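Last updated: June

[drarnine-users] Re: grasp planner picks the plant instead of the box
Saturday, by Ileana Lazăr

Hello Analyn, hello all,

Thank you for the long report, and for the logs. I read them two times before I answered, because my first idea was wrong and I did not want to send it. I keep your message in pieces below so others can follow.

Analyn Espiritu wrote:
> We run Drarnine on the two-arm setup at Arnavholm. Since we moved to
> the new segmentation front end, the planner gives good grasps on
> the box when the background is plain. When there is a plant behind
> the box, the top-ranked grasp often lands in the leaves. I attach one
> view from the wrist camera, taken at the moment of planning. Do you
> see this at Wosholm too?

Yes, we see it too. It is less frequent for us, but our objects are mostly bottles and tins and we do not keep anything green close to them. After your message I took two pots from the corridor and put them on our bench, and then I had your problem before lunch.

> I suspected calibration first, so I ran the calibration check again
> on both wrists. The residual did not change. Then I suspected depth.
> The depth on the leaves is bad, as you would expect, but the depth
> on the box is fine.

I agree that it is not the calibration. In your log the transform from the wrist camera to the base is stable during the whole plan. If the calibration were guilty, the error would turn together with the wrist, and your bad grasps stay in the same place in the world. They are wrong in a very consistent way, and for me this points to the mask.

I put your view here again, because the list software removed it from the digest and two people wrote to me privately to ask for it.

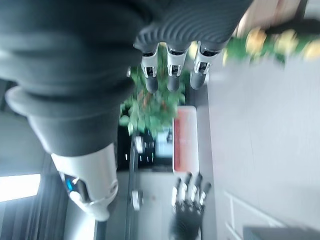 Wrist view at planning time, Arnavholm. The box is the red and pink one above the lower hand, with the plant behind it.

Please look at the strip between the top of the box and the fingertips of the upper hand. All of the foliage in that strip lies directly on the approach line. The front end returns one mask for the box and one for the plant, and the two masks touch along the upper edge of the box. Up to this point everything is correct. The trouble begins in the step called merge_small, which joins neighboring regions when the border between them is weak in depth. The depth on leaves is full of holes, so the border is nearly always weak, and the box and the plant become one object. After that the planner does what we asked. It looks for the best place to close the fingers on a tall object, approaching from above, and the top of this tall object is leaves.

You can confirm this without moving the robot. Set debug.dump_regions to true, replay the log, and open the regions file before and after the merge. In my replay of your log I counted 45 plans. In 19 of them the merged region contained both the box and the plant, and every bad grasp you marked is inside these 19. I did not find a bad grasp in the others.

> Could the hands themselves be part of the problem? The gloves are
> dark and one of them fills a big part of the view.

This was my wrong first idea, so I spent some time on it. The self filter removes the arms and the hands from the cloud by using the joint state and the robot model. The model knows the bare hand. It does not know the glove, and the folds stand outside the padding that we allow. So I expected to find pieces of glove in the cloud, and I did find some, near the cuff. But they are far from the box, and they are thrown away later by the cluster size test. They are ugly, but they are innocent in this case.

There is a small remark about the second hand, however. Its fingertips point up toward the box and they are very close to it in the view. If you increase the padding of the self filter to cover the glove everywhere, you will begin to eat the lower part of the box. I tried this with your log and the box lost its bottom edge. Please do not use one large padding value for the whole hand. It is possible to give a value per link, with self_filter.link_padding, and I would increase it for the palm and the wrist and leave the fingers as they are. This option is documented only in the header file. I am sorry for that, I will write a proper page.

> What do you recommend until there is a fix? We have a demonstration
> soon and I would prefer not to touch the planner itself.

You do not need to touch the planner. I see two ways, and I have tested both on the replay but only the first on a real robot.

The first is to make the merge more strict. In the perception config:

 merge_small:
 enabled: true
 max_region_px: 285
 require_color_agreement: true
 min_valid_depth: 3

The important line is require_color_agreement. With it, two regions are joined only if their colors are also similar, and a red and pink box is not similar to green leaves. The plant has a few orange leaves, and I was afraid of them, but they are not large enough to change the average of the region. The value for min_valid_depth is the number of valid depth samples that must exist on each side of the border before the step may decide anything. The old default was zero, so the step was happy to decide from nothing at all. I think this was a mistake, and it was my mistake, from the time when we tested only with boxes on a clean table.

Be careful with max_region_px. It depends on the distance between the camera and the object, and I chose the value for the distance in your log. If you plan from farther away, a smaller value is better.

The second way is to switch off the merge completely with enabled: false. Then you receive more small regions, and the planner needs more time because it tries them all. For one box this is acceptable. For a full shelf I would not do it. The people at Tolentino run it this way since spring and they told me that they are satisfied, but they have a faster computer than ours and their scene has never more than a handful of objects.

With the first config I replayed your log again. The box and the plant stay separate in all 45 plans. The chosen grasps are on the box, on the narrow sides, and I find them reasonable. I must say clearly that a replay tells us where the planner wants to go and does not tell us whether the fingers would hold the box. You have the hands with the gloves, and I do not have them. The friction value in the config was measured by us with bare fingertips, so maybe you must measure it again for the gloved hand.

> One more thing. The screen to the left of the box sometimes appears
> as a region of its own and then disappears in the next plan.

This I can reproduce only partly. A dark surface with small lights and a bright patch is difficult for the front end, and if the content of the screen changes between two plans, the region can change too. It does not have influence on the grasp, but it does have influence on the collision map, and there I am less relaxed. If the screen disappears from the map, the arm is free to pass through it. For fixed things like a screen I recommend adding a static box in the world file and never trusting perception for it. We do this for our monitors and for the window side of the room, where the light is too strong for depth in the morning.

For the real fix, I have a branch with the name merge-by-evidence. It removes the idea of a "weak border" and asks for positive evidence from depth or from color before joining anything. Where there is no evidence, the regions stay separate. It passes our tests, except for one with a transparent bottle, where the cap and the body are now two objects. I do not know yet if this is a step back or if the old result was only luck. Opinions are welcome, especially from people who grasp transparent things every day.

What I would like to ask from you, Analyn, if you have time:

- one log with the same box and the plant moved to the side, so that the two do not touch in the view
- one log with the plant in place and the upper hand a little higher, so we have the same objects with a different approach
- your world file, also if it is messy. Ours is messy too.

Please do not compress the depth stream in these logs. The last time somebody sent me a compressed one, the holes on the leaves were filled by the codec and I lost an afternoon – I was looking for a bug in a scene that had none.

To the others on the list: if you use the default config and you have plants, cables, nets or anything else with bad depth behind your objects, you probably have this problem as well. Add the line require_color_agreement, it costs almost nothing. If your object and your background have the same color, the line will not help you and I would be glad to receive a log from you.

I will wait for the answers about the bottle before I merge the branch.

Best regards,
Ileana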